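About Joma

Joma supplies and maintains commercial flooring for offices, clinics and rental housing. The company works from a single depot in Savcombe and keeps 19 fitters on staff. Subfloor testing, leveling, installation and aftercare are handled in house. Moisture readings are taken before any order is cut, and a copy goes to the client with the quote.

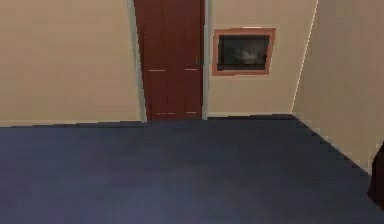
What we supply

Carpet, sheet vinyl and rubber, in rolls and tiles. Stock lines are held under two names. Lirora covers low-pile carpet for rooms with light to moderate traffic. Garba covers entrance and stair products. The depot carries more than 200 color and backing combinations; other items are ordered from the mill, with a usual lead time of 3 weeks.

Samples are sent on request. Please state the room size, subfloor type and heating method.
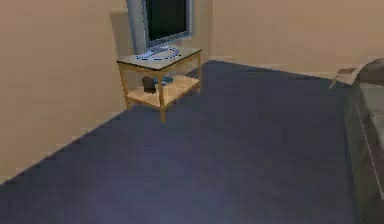 Dark blue carpet with side table

Service terms

Installation work is guaranteed for 5 years. Seams and edges are inspected once in the first year at no charge. Requests received by noon on Friday are scheduled for the following week.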